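I've been at the Skukau workshop since December, and most of my days now go to teaching a two-arm robot to handle wiring. The project is called Wainwright. The task sounds small: pick up a connector with a bundle of cables on it, bring it to a circuit board, and repeat until we have enough recordings to train on.

The target is 2000 recordings. We are at almost 300.

We teach by remote control. The operator moves a pair of handles, the arms copy the motion, and everything gets saved: joint positions, gripper opening, the camera views. Before this I worked at Prikstead, where we pushed the arm by hand and stored points one at a time. That was fine for boxes. It doesn't work well for cables, which never lie the same way twice.

## Holding the connector

The first thing I had to learn was the grip. A round housing between two flat fingers wants to roll, and the cables make it worse. Thick wire has its own opinion about where it should go, and it pulls on the connector the whole time. If I close too high, on the rubbery part, the connector tips. If I close low, near the collar, it stays upright but I'm working very near the table.

I spent my first 200 recordings closing too fast. When I watched them back, the fingers always got there before I had finished lining up, so I was correcting with the connector already in the grip. A model trained on that would learn to grab first and fix later. I threw out most of them and started over, slower.

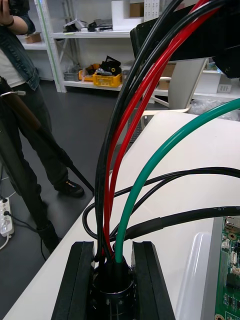 ## Placing the board

The board was the other problem. We had it flat on the tabletop at first, and the fingers kept touching the surface when I came in from the side. Raising it on a plastic container gave me enough room to get under the edge of the metal frame. It also means the board can slide, so I have to watch how hard I push.

I open the gripper well before I reach the board and come in level. From the operator's seat it's hard to judge depth, and I still stop short more often than I'd like.
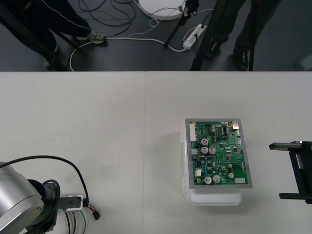
My other habit is pausing. When I'm unsure I stop moving for a second or two to think, and those pauses end up in the data like everything else. The Rikcombe software has a trim tool, but it only cuts the start and the end of a recording. For pauses in the middle I have to redo the whole thing. I now plan the path before I press record and try to keep moving, even if it's slow.

A good run takes me under a minute. I do them in sets of 7, then get up and walk around, because my wrists get stiff and the recordings get sloppy after that. I move the board a little between sets so the model doesn't learn one fixed spot.

Next I want to try the handover, left arm to right arm, with the cables still attached. I've done it a few times without recording — mostly I dropped it. I'll write that up once I have something worth keeping.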